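How I get a light wood table looking decent again

I've had a round wooden table in my work room for years now, and it takes a battering. Mugs, glue, the odd biro, a plate of toast when I can't be bothered to go and sit anywhere sensible. Every January I give it a proper clean and a coat of oil, and since my sister keeps ringing to ask how I do it, I'm writing the whole thing down once. Hello Akua!

What you'll need: washing-up liquid, two or three old cotton cloths (T-shirts are best), a bowl of warm water, a sheet of fine sandpaper and a tin of clear furniture oil. This is for bare or oiled wood. If yours is varnished, do the washing bit and stop there.

First, move everything. I used to wipe round the lamp and tell myself it was fine, and after a couple of years there was a darker ring where the base had been standing. Chairs go right back as well, because you'll want to walk all the way round without doing that sideways shuffle.

Wring your cloth out hard, so it's damp and no more, and wash with the grain from one side to the other. Going round in circles feels right on a round table but it leaves smears, especially on pale wood. Go over it again with clean water, then dry it straight away with a second cloth.

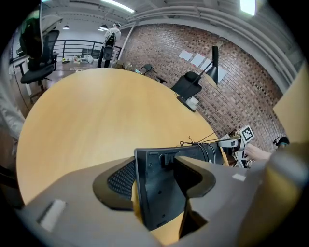
Then leave it alone for a bit. I give mine 5 hours with the window open, and I don't put so much as a pencil on it. Wood that's still damp inside will go patchy under oil, and you'll only find out the next morning when it's too late to do much.

Mug rings come next. Try a light rub with the sandpaper, always along the grain, and go a bit wider than the mark so you don't end up with a little dip. I once started with 80 grit, thinking it'd be quicker — please don't. It took me a whole evening to get the scratches out.

Wipe off the dust, then oil. Pour a small puddle on the cloth, never on the table, and spread it as thin as you can. Do the edge too, it's the bit your sleeves rub all day. After 11 minutes I go over the lot with a dry cloth and take off anything that hasn't soaked in (check your tin, they vary a lot).

Leave it 8 hours before the lamp goes back, or overnight if you can stand it. Lay the oily cloths out flat outdoors to dry, one by one — never screwed up in the bin, they can heat up and catch fire.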